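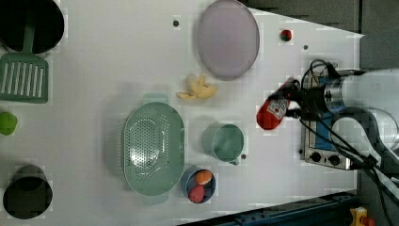 소꿉놀이 주방 세트, 꼭 한꺼번에 다 사야 하나요?
낱개로도 살 수 있습니다. 접시 하나, 머그 하나부터 골라 담으시면 됩니다.

Stovden, 장난감 주방용품 새 구성 출시
2025년 1월 17일

안녕하세요, Stovden에서 소꿉놀이 제품을 맡고 있는 담당자입니다. 보도자료라고 하면 딱딱하게 써야 할 것 같은데, 저는 그냥 평소 말투로 쓸게요. 제가 이번 구성을 정말 좋아하거든요!

이번에 나오는 건 장난감 주방용품과 모형 음식입니다. 연보라색 타원형 접시, 민트색 채반과 머그, 초록색 뒤집개, 검은 냄비, 파란 그릇, 그리고 작은 은색 오븐 토스터까지 들어갑니다. 음식 쪽에는 노란 바나나와 빨간 케첩병이 있고요. 저는 개인적으로 채반이 제일 마음에 들어요. 구멍이 촘촘해서 모형 과일을 담아 놓고 "씻는 중이에요" 하고 놀기에 딱이거든요(저희 집 아이는 여기에 양말도 씻습니다).

구성은 2가지입니다. 주방용품 위주의 '기본 상차림'과 모형 음식을 더한 '넉넉한 상차림'이 있고, 둘 다 뚜껑 달린 정리 상자에 담겨 나갑니다. 놀이가 끝나면 큰 것부터 넣고 작은 음식은 냄비나 그릇 안에 쏙 넣어 보세요. 저는 접시를 맨 밑에 까는 편인데, 이건 취향대로 하셔도 됩니다.

색은 Dekari 디자인실과 같이 정했습니다. 지난 9월 내내 민트색 견본만 들여다봤더니 나중에는 냉장고 속 오이까지 민트색으로 보이더라고요. 그래도 접시를 연보라로 하자는 의견은 처음부터 일치했어요. 포장은 Drandis가 맡았고, 상자 옆면에 내용물 그림을 넣어 글을 아직 못 읽는 아이도 제자리를 찾을 수 있게 했습니다.

첫 물량은 1833상자이고, 그중 약 600상자는 Chukwu 매장에서 먼저 판매합니다. 나머지는 Stovden 온라인 매장에서 주문하실 수 있어요. 어린이집이나 놀이방에서 여러 상자가 필요하시면 주문서의 '단체' 칸에 표시해 주세요. 낱개 주문도 같은 주문서로 받습니다.

제품 자료와 견본 요청은 Stovden 홍보 담당 앞으로 보내 주세요. 견본을 받고 싶으신 매체는 두 구성 중 어느 쪽이 필요한지 함께 적어 주시면 됩니다.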